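Can a robot set my table yet?

Every time I scrape a plate after dinner I ask myself the same thing, and this summer I finally got to ask it of people who work on it. Agustina Cabral, who I've known since we shared a terrible apartment in college, now spends her days teaching arms to do kitchen chores at a small lab called Sero. She let me hang around for an afternoon and pester everybody. I came home buzzing and my family is already tired of hearing about it, so now it's your turn!

The chore of the day was setting the table. One plate, one cup, a fork and a spoon, all plastic, the kind you'd buy for a toddler's birthday or a camping trip. My nephew can do it (he puts the fork in the cup, but he can do it). I figured a machine would have this one in the bag.

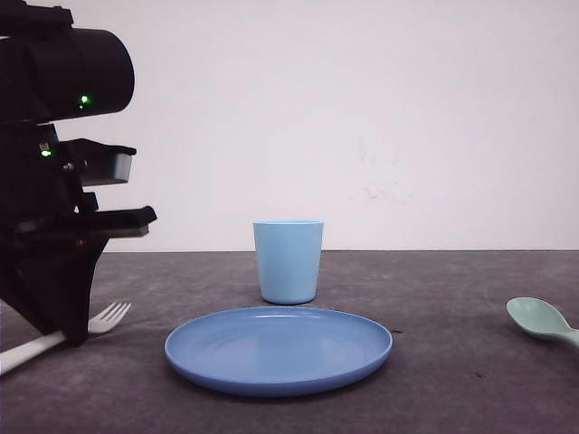 Maksymiv, 21 July 2018

So, the short version: sort of, sometimes, and it's much more fun to watch than I expected.

Agustina's rule is that you have to guess before each run. The cup is what everyone guesses right. It stands up, it's got sides, two flat fingers can close on it and there's your cup. The plate is a different animal. Look how low it lies! You can't squeeze a plate from above like a cup, you have to get hold of the rim, and then you've got the whole weight of it hanging off one side. I went home and tried picking up my own dinner plates with just a thumb and one stiff finger, and I'd recommend it to anyone who thinks this is easy. (Use plastic. I didn't.)

But the thing I really fell for was the fork. Ivana Saavedra has been keeping a log of attempts since April, and she read me some of it over coffee. Out of 321 tries at picking up a fork from a bare tabletop, 200 ended with the fork in the grip and going where it was supposed to go. I thought that sounded low. She thought it sounded great, and once she'd explained it I came around to her side. A fork is thin and it lies nearly flat, so the fingers have to come right down to the table without pushing into it. A hair too high and they close on air. And a light plastic one will skate away if you so much as brush it.

What surprised me was how much of the work is plain looking. When I reach for a fork I don't think about where the tines are pointing. My hand just sort of knows. The software has to settle all that first: which end is the handle, how it's turned, whether there's room on both sides for the fingers. Maximiliano Henríquez, who writes a good part of it, told me he now looks at restaurant tables and sees nothing but angles.
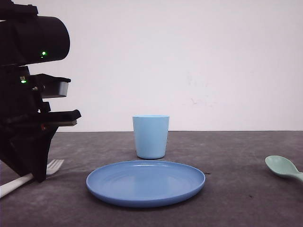
Fork, plate, cup and spoon, with the gripper still open.

I asked about speed, naturally. A full setting takes them 8 minutes when it goes well. My nephew does it in under one, fork in cup included. But I kept thinking about the first dishwashers, which I'm sure were slow and leaky and annoying, and somebody's aunt was still thrilled to have one. I'd be that aunt. If it could lay the table while I was out walking the dog, I wouldn't care if it took 39 minutes.

Then there's everything around the chore. At my house the forks live in a drawer, tangled up with a whisk and a dead battery. The plates are in a stack. There's mail on the table, and usually a cat. I put all this to Agustina and she laughed and said the drawer alone would keep them busy for years. Stacks are hard too, and so are cups when one's in the way of another. She didn't pretend any of that was close, and I liked her for it.

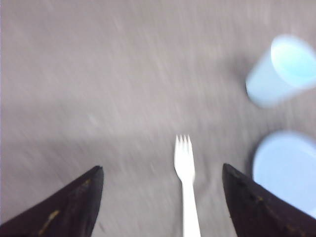
The fork between the fingers, as seen from the wrist, cups off to the right.

I think I like this view best. You get so used to watching the arm from the side, like an audience, and then you see it from down by the fingers and the job looks completely different. Everything's a smear and there's this one white fork to aim for. I felt weirdly nervous on its behalf!

So would I have one at home now? No, not for the table. I'd take one tomorrow for anything where the stuff is always the same shape and always in the same place, and Maximiliano says that's pretty much where the shop-floor people are already. Kitchens are messier. But 200 forks! I've been telling everyone that number, including the man who came to fix the dryer.

Agustina says I can come back when they start on wiping down the table. I've already asked if I can bring my own crumbs.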